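A Visit to the Open Day at the Rarar Textile House in Kemeys

I had wanted to see the Rarar house since March, when a colleague showed me a small bag of fabric pieces she bought there. So when they announced an open day, I wrote my name on the list the same evening. Up to 200 visitors were allowed, and when I arrived there was already a line to the gate.

From Clesden it is bus number 71, and then you must walk uphill for a while. The bus stop has no sign in English, so ask the driver to tell you. I went one stop too far and came back along the canal, where it was pleasant but I missed the welcome speech. A woman at the desk gave me a paper badge and a plan of the building, and told me to join the second group, which was waiting by the stairs.

The first room was for storage. Rolls of cloth were lying on deep shelves up to the ceiling, sorted by weight and then by color, and the small ends were kept in drawers below. Our guide pulled open one drawer and let us put our hands in it. She asked us to say with closed eyes which piece was cotton and which was a mixed cloth. I was wrong two times. A boy of maybe ten years was right every time, and his mother looked very proud.

After this we went to the cutting room. Photographs were not allowed there, because the patterns belong to customers. I can only write that it was much more quiet than I expected. The cutters work standing, with shoes with thick soles, and they talk very little. One of them showed us how she checks the direction of the threads before the first cut. She pulls the cloth lightly at two opposite corners and looks how it falls back. If it goes to one side, she turns it and tries again. I have sewn for many years and I never did this. I tried it at home on an old curtain and I will do it always now.

We had tea in the canteen, with a kind of flat cake with sesame that they bake in the town. The cake was 2 coins for a piece and I bought one more to take on the bus. Some of the older workers sat with us. A man told me that he came to the house as a young person to sweep the floor, and later he learned dyeing, and now he mixes the colors for the Plomeo line of scarves and table cloths. He said red is the most difficult one, because customers remember it differently from what it was. They bring back a piece after a few years and want the same, but the piece has changed in the sun and they do not believe him when he shows the book.

The folding and handling room is at the end of the corridor, on the side with the windows. I liked this room the most. It is where the soft things come before they are packed. I had thought that folding is simple work, but the thin cloths do not want to stay where you put them. They slide, they stand up a little at the fold, and every finger leaves a mark for a moment.

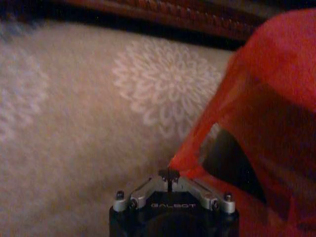
Ningsih Manurung
Visitor report, open day at Rarar, Kemeys
7/15/20

What I remember best from this room is the red. In the folds it is deep, a crimson, but where the cloth is thin and light comes through, it turns almost orange. You would think it is two different materials. I understood then what the man in the canteen was telling me about customers and their memory. Which of these reds should he match?

The guide explained that a thin cloth is first folded loosely, and only when the edges meet well it is pressed with the flat hand from the middle to the outside. Pressing too early makes a line that stays. She let six of us try with practice pieces at a long table. Mine came out like a small pillow. The lady beside me was much faster – she told me later that she worked in a hotel laundry for a long time.

The last stop was the shop. The remnants were sold by weight, in paper bags, and this was the most crowded part of the day. I bought one bag of cotton ends and a dish towel. The prices are fair, but you must bring cash, and the shop closes before the building does, so do not leave it for the end as some people from the third group did.

A few notes for those who want to go next year. The stairs are steep and there is no elevator for visitors. The tour is in the local language with a short English version after each room, so it takes longer than the program says. The last bus to Clesden leaves early in the evening – I had to run for it with my bag and my cake.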